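Tidy-up helpers wanted, Divesville

Drurow is looking for people who like sorting other people's clutter! Bags inside bags, boxes, knotted cloths, all of it spread out on a bedsheet and waiting for a decision.

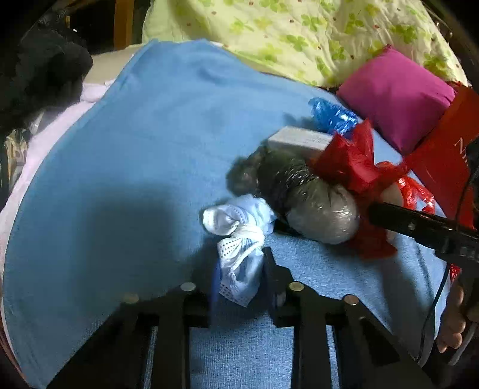
Thu Khương wrote in after the February round: I came for one shift and stayed for seven, and now I can't walk past a messy drawer.

Shifts run 2 hours and pay $120 for a set of three. You'll pick things up, group them, fold what folds and toss the wrappers. No experience needed, just patience (and a soft spot for small odds and ends). 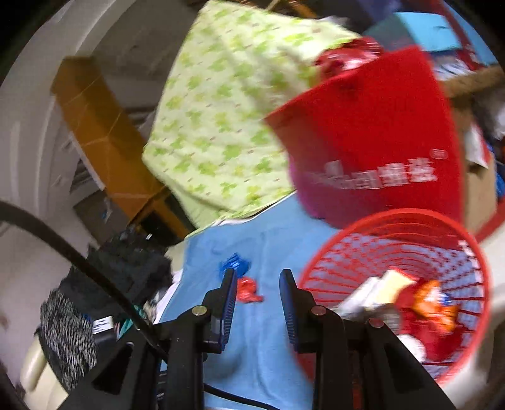
Red mesh wastebasket, with the bags and boxes behind it.

To sign up, leave your name with Wubit Asfaw at 292 Talano, any time before 7 p.m.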